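Section 4: Putting together and sending a gift box order

This section covers orders placed through the Prumix seller panel by shops that pack their own gift boxes. If your boxes are packed at the Sedeck warehouse, go to section 6.

Before you start

You will need your shop login, your list of stocked items and a printer set up for labels (see section 2). The Prumix catalogue holds 3,116 items from small makers, and 2,070 of these can go into a gift box. Items that cannot be boxed have a grey tag next to the price. Candles in glass, ceramics and tableware can be boxed, but they must be marked as fragile in step 5.

4.1 Creating the box

1. Log in and open the Boxes tab.

2. Select New box. The panel gives the box a working number. You can change this to a name of your own, up to 40 characters long. Customers see the name, so check the spelling.

3. Choose a box size. The small box takes up to four items and the medium box up to seven. The large box takes up to 11.

4. Add items by typing the maker's name or scanning the code on the back of the item. Biswas soaps and Orard tea towels are sold in several colours under one code, and the panel will ask you to pick the colour by hand.

5. Tick Fragile for each item that needs it. The tick adds a padded sleeve to the packing list.

6. Select Save. The box now shows as Draft.

Note: A draft box does not hold stock. If another order takes the last of an item before you publish, the line turns red and you will have to replace it.

4.2 Gift message and wrapping

1. Open the draft box and select Message.

2. Choose whether the customer writes the message or whether it is the same on every box. For a fixed message, type it in and select Preview to see how the lines break on the card.

3. Select Wrapping and pick a paper. Seasonal papers can be chosen from August onwards and are removed from the list when they run out.

4. If you offer the box without wrapping, tick Plain allowed. The customer will then see both choices at checkout, with the wrapping charge shown separately.

Caution: Emoji and some accented letters do not print on the message card. They come out as a small empty square. Check the preview before you print a full batch.

4.3 Packing

1. Print the packing list. Items are listed heaviest first.

2. Fold the base of the box and press down all four tabs.

3. Lay one sheet of tissue in the base with equal overhang on each side.

4. Put in the heaviest items. Fragile items go in their padded sleeves. Plates and shallow bowls go on edge, with card between each one and the next.
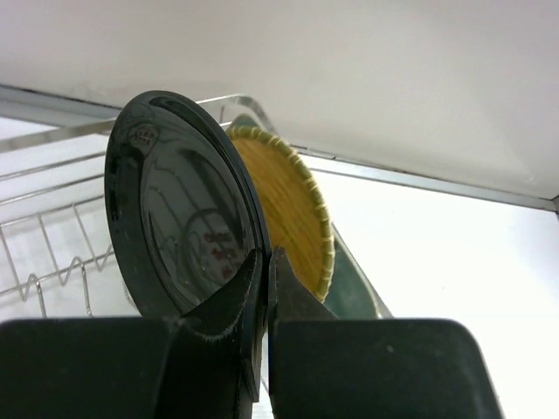 5. Fill any gaps with shredded paper. Shake the box gently. If you can hear movement, add more.

6. Fold the tissue over, place the message card on top with the writing facing up, and close the lid.

7. Stick the address label on the outer carton and leave the gift box itself unmarked.

Caution: Do not put candles next to chocolate or soap in the same sleeve. The scent carries over and we cannot refund items returned for this reason.

4.4 Booking the collection

1. Open the Orders tab and tick the boxes that are ready.

2. Select Book collection. Bookings made before 2 pm are collected the same day. Later bookings move to the next working day.

3. Print the driver sheet and keep it with the cartons until they are scanned.

Note: To cancel a collection, select Undo booking. The button disappears once the driver has set off, and you will then need to ring the depot number on the driver sheet.

If a customer reports a breakage, open the order, select Report and attach the customer's photographs. Replacement items are sent on their own, without wrapping, unless you tick Rewrap.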